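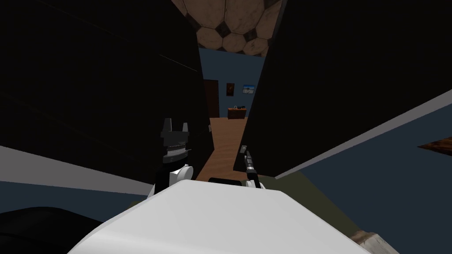
Rendered view: black gripper on the left, passage beyond.

Sets on loan: Delyth Harries on lending music to choirs
Words by Naveen Chaturvedi

Delyth Harries is on the phone when I get there. Waves me in, points at a chair, points at the kettle. Whoever it is wants the Fauré, wants it by Thursday, and wants it in the edition with the blue cover. "They've all got blue covers," she says when she's put the phone down. "Every one of them. They fade. Go on, ask me things, I've got a parcel to do at four."

So, quickly. She runs the Plorkthorpe choral lending library, sets of vocal scores, sent out to any choir within driving or posting distance. She took it on eleven winters ago from a retired organist who kept the records in a set of address books. Surnames of composers under the letter, like they were people he might ring up.

"It was a good system if you were him," she says. "Bach had three pages. Elgar had gone over into F."

The catalogue stands at 1,176 sets now. A set can be 6 copies of a madrigal or 70 of Messiah, and she says Messiah is the one that wears her out. Not the singing of it. The rubbers.

"Every copy has to come back with the pencil marks out. It's on the form. It's been on the form since before me. And every January back they come with BREATHE written on page nine and somebody's shopping list down the side. I had one with a phone number in and 'call him!!' next to it. I did rub it out. I did wonder though."

Does she charge for it? She's supposed to. Fifty pence a copy. She tends to let small choirs off and not the big ones, and she'd like it known that she's aware this is unfair.

Bit of background. Choirs don't generally buy music if they can help it. A vocal score for a big work might be used for one term and then not again for a decade, and buying enough for everyone would eat the subs for the year. Photocopying is illegal for anything in copyright and, in her view, horrible for anything else ("loose sheets, on the floor, in the quiet bit"). So choirs borrow. County libraries used to do a lot of this. Plenty have stopped, or moved it out to somewhere further off, and the requests drift sideways to people like her.

"I get calls now from places I have to look up. I had one from an island. I said how are you going to get it back to me and she said same way it came. Fair enough."

The postage is what hurts. A set of 50 Requiems is heavy, far heavier than you think when you see them on the shelf. She used to split them into two boxes and send them on different days, on the theory that one lost box is better than two. Then half a St John Passion turned up at the choir and the other half didn't for three weeks, and the altos shared with the basses, "which was good for both of them but they did complain". Now it all goes in one go, by a carrier, and the choir pays.

I ask about the shelves. They go by size first, then by composer, so a tall Britten can be nowhere near a short Britten. She knows it's wrong. The previous man did it by size as the alcove has one deep shelf and the rest are shallow, and when she took over she began re-ordering everything, got as far as Byrd and stopped.

"So A to Byrd is correct. If you want something by Arne I can find it in the dark."

For the rest there's Murkix, the catalogue programme a nephew put on her computer. She types the title in and it tells her which shelf. It won't do accents, so Fauré is in there as Faur, and Dvořák is in twice under two different spellings with different sets attached to each. She has stopped fighting it. She does keep a paper copy too, in a ring binder from Kushwaha, the stationers on the corner, who also do her the brown labels at a price she won't tell me in case he gets asked for it by others.

What gets borrowed most? She doesn't need to look it up. Messiah, Fauré, Vivaldi Gloria, the Rutter carols, then a long way down to everything else. June is the dead month. Nobody rehearses properly in the summer and everyone forgets to send things back, so she goes round the late list then with a cup of tea and the phone.

"I'm nice the first time. Second time I'm nice but I use their full name."

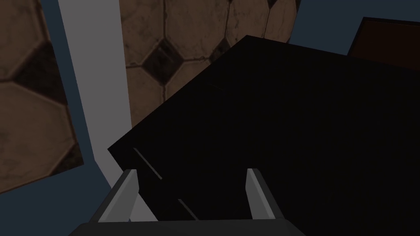 The third time she drives over. It has happened twice. Once to a village choir whose secretary had moved house with the whole of a Haydn mass in the boot of her car, and once to a school where the music was being used to level a piano. She got all of it back both times. The Haydn smelt of dog for a year or so and she lent it out with a warning.

She's warmest about the odd stuff. There are sets in there that haven't been out since she started. A cantata about the railway. Three part songs on the subject of herrings. A setting of the psalms by a local vicar, privately printed, who appears to have had strong feelings about tenors, as they don't get a tune until the very end and then it's only four bars. She sang it through on her own one evening, all the parts one after the other.

"It's not bad! It's quite not bad. The herrings are bad."

Danari took the railway cantata in the end. They're a chamber choir, about twenty minutes up the valley, mostly people who met at an evening class and then carried on after the class was cancelled. Their conductor had asked for something no one in the audience could possibly know better than they did. Delyth had it down off the shelf before he'd finished the sentence. She went to the concert, sat at the back, and found that the last chorus has a whistle in it, written into the soprano line, which she had always taken for a printing error.

"And they did it. They all did it, dead serious. A man in front of me jumped."

I ask if she sings herself. Second alto, on and off since school, currently off. She had a bad chest over the winter and hasn't got the breath back for the long phrases. She goes along anyway and turns pages for the accompanist. You hear more from there, she reckons. You hear who comes in early and hides it.

What does she want from the choirs, if she could have anything? She's straight in, no pause.

"Soft pencil. 2B. I'm begging. Not pen, not that yellow highlighter, not those little sticky flags, they take the ink off. Number your copies when they arrive and write down who's got which. Then when number forty one doesn't come back you know whose door to knock on. And don't fold them. People fold them back on themselves so they can hold it in one hand and the spine goes, and I'm the one with the glue."

The glue is on the windowsill. So are a bone folder, a strip of linen tape, and a Stanford Magnificat with its cover off. She does repairs in the evenings with the radio on, a few at a time. The trick is to use much less glue than you want to, then put it under something heavy and leave it alone until the next day. The leaving alone is where people go wrong. She uses the complete Handel oratorios for weight.

We get onto tablets. Some of her choirs have gone over to them, or bits of choirs have, usually the basses. She isn't against it. She's seen one go black in the middle of the Sanctus and the poor man carry on with his mouth open. But for out of copyright stuff it's free, it's lighter, and you can make the notes bigger, and she's had singers come back after years away as they can finally read the thing.

"If it puts me out of business it puts me out of business. I'd get my back room back." She looks over at the shelves. "I'd keep the herrings."

It's ten to four. She's up and pulling brown paper off the roll. The Fauré is going out, the blue one, and she wants to check through it before it goes since the last lot to have it were, she says, scribblers. I offer to help and am handed a rubber and a pile. First one I open has a little drawing of the conductor in the margin of the Pie Jesu, quite a good likeness by the look of it, big ears.

"Oh leave that one," says Delyth. "That's been in there years."

Choirs wanting to borrow should ring in the mornings, with the title, the edition if you know it, how many copies and the date of your concert. Not the date you'd like to start rehearsing, she'll work that out.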